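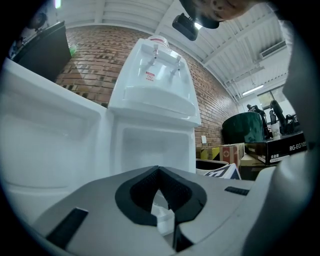

I never expected to have feelings about a water dispenser, but we got one in January and I have become the person who brings it up at dinner!

For years I was a tap-and-pitcher drinker. The pitcher lived in the fridge door, it held enough for one and a half thirsty people, and somebody (me) always put it back with an inch left in the bottom. Then the office I share in Dendby got its white two-tap dispenser, the kind with the big bottle on top, and my whole day rearranged itself around it. I drink more. I get up more. I stand there waiting for my bottle to fill and end up talking to people from the other end of the building, which is how I found out about the Sowerby bakery walk, the one with the cardamom buns, and I will be forever grateful.

So I got curious and started keeping a tally in a notebook, one mark per fill. I'm at 194 fills since January, and that's only my own bottle! I know that's a slightly silly thing to count. I like counting it anyway.

A few things I've learned along the way, in case you're getting one too.

Clean the drip tray more often than you think you need to. I give ours a wash with dish soap and an old toothbrush, 2 minutes at the sink, and it makes the whole corner feel nicer. Dry it before it goes back or you get those chalky spots.

Read the warning label before your first cup, even if you've used a hundred of these. Taps vary from one model to the next, and I'd much rather spend a moment reading than guess with my fingers in the way.

Changing the bottle is a legs job. Wipe the neck first, bend your knees, and tip it in with some confidence, as hesitating is how you get wet socks (ask me about my first try). We keep 2 spare bottles against the wall and order more when we open the last one.

Leave some space around it, too. Ours was squeezed in so tightly when it arrived that wiping down the sides was a real chore, and sliding it over a little made the weekly clean so much easier.

I've also been having fun with what goes in the cup. Cucumber and mint is the current favorite, and frozen raspberries are great if you don't mind them going mushy at the end. A reader in Plulivbridge wrote to suggest a slice of fresh ginger with orange peel, and wow, yes. Please send more of these!

Next up I want to try cold-brewing tea overnight, probably the Usturach green I bought on a whim and haven't opened. I'll post the results, good or swampy.

May 2025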